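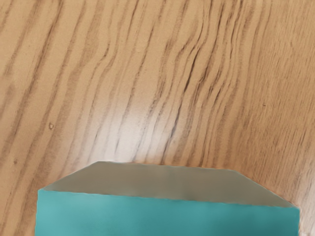

Section 13. Comparing two grippers in the Vanska simulator

Read this section before swapping anything. The Barros parallel gripper and the Wunilley one share a mounting plate and very little else.

Before you start

1. Load the Zivwood table scene. Older copies, saved before 11/20/20, have a lighter cube and will flatter whichever gripper you test.
2. Set the random seed to 1246 and write it down. You will not remember it.
3. Open both camera views. Keep the wide view for watching the arm and the close view for judging the grain and glare on the tabletop.

Start position

4. Send the arm to Home. Fingers open, nothing held, well clear of the table.
5. Place the plate and the cube with some bare wood between them. The crumpled paper goes in the plate.

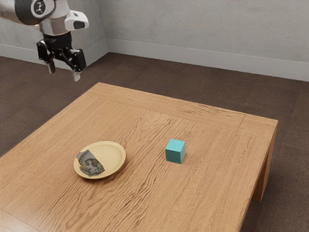 Fig. 13-2. Arm at Home, gripper open, plate and cube set out.

Note: The cube should stand with one edge towards the wide camera. Square-on also works, but your results won't match anyone else's and you will get emails.

Running the comparison

6. Run the cube pick with the first gripper, then the paper pick. Save the log.
7. Change the gripper in the Tools menu, press Reset, and repeat with the same seed.
8. Compare the two logs. Each run takes around 390 steps. A much shorter one usually means the gripper has given up, a habit the log politely records as "complete".

Caution: Do not raise the finger force to rescue a bad paper pick. The simulator permits it. Your real gripper will send you the bill.

If the close view shows the wrong part of the table, see Camera offsets in the October supplement.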